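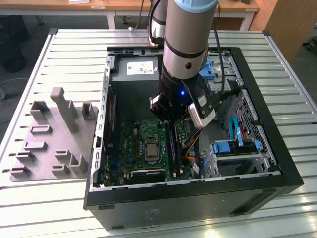

The arm over an open desktop tower at the Femus workshop in Lukilberg.

The software lead at Femus does not like to talk about the arm. "The arm we bought. The difficult part is the planner," she told me when I visited on Mon 7 October. Her team of six writes Jallimeo, a program that decides how a gripper should move inside an open computer case.

Why a computer case? "Because it is narrow and full of cables," she said. A cable has no fixed shape, so the planner can not keep it in a model as it keeps the power supply or the drive cage. Until March the team treated every wire as a solid wall. "Then the planner found no path at all. It was very safe software," she said, and laughed.

Now the program gives each cable a cost. The gripper may pass close to it, but it must go slowly. For one motion the planner compares 200 possible paths, and it throws away most of them before the slow collision check begins. 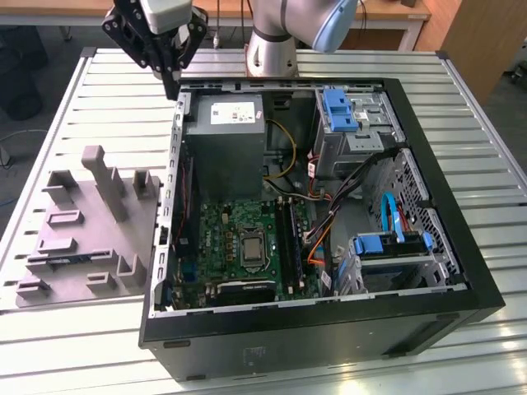
SOFTWARE & CONTROL

I asked about the plate with raised holders, to the left of the tower. She explained that its geometry is stored in the program, and the perception module uses it to correct its estimate of where things are. "If we are wrong by 2 millimeters there, we are also wrong at the memory slots."

The logs are read with a tool from Verbeke, which replays a motion step by step. The team has kept 1,000 of these replays, and every new version of the planner must go through all of them before it is allowed to move the arm.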